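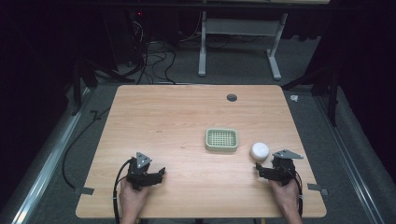

Kenberg Soap Dish with Drainage, Sage Green

Item no. 3392
In stock — ships in 2 working days

A small rectangular dish for one bar of soap. The bottom is an open grid of slots, so the water goes down and the soap does not lie in it. The raised rim goes all the way around and keeps a slippery bar in its place.

The color is a pale sage green. Please note that screens show this color differently, and on some phones it looks more gray. If you are matching it with towels or tiles, we recommend to order the dish first and decide after.

How to use
Put the dish on a flat surface near the sink. Water will pass through the slots, so on a wooden shelf or a table you should put a tray under it. The Udura tray (sold separately, item no. 574) has the right size for this.

Cleaning
Rinse with warm water once a week. If soap stays in the slots, leave the dish in warm water for some minutes and then use an old toothbrush. Do not use scouring powder — it makes the rim dull.

Good to know
Large bars of handmade soap can be wider than the dish. Measure your bar before ordering. Round soaps also fit, if they are not too big.

The dish is sold without soap.

Other colors
The white version is sold out and will come back in January. We have no date yet for the sand color.

Delivery and returns
Orders are packed in our Tokarz warehouse, in paper only. You can return an unused dish within 46 days. Please write the order number on the return form.

See also: Fikora toothbrush cup, Udura tray

Page updated July 2024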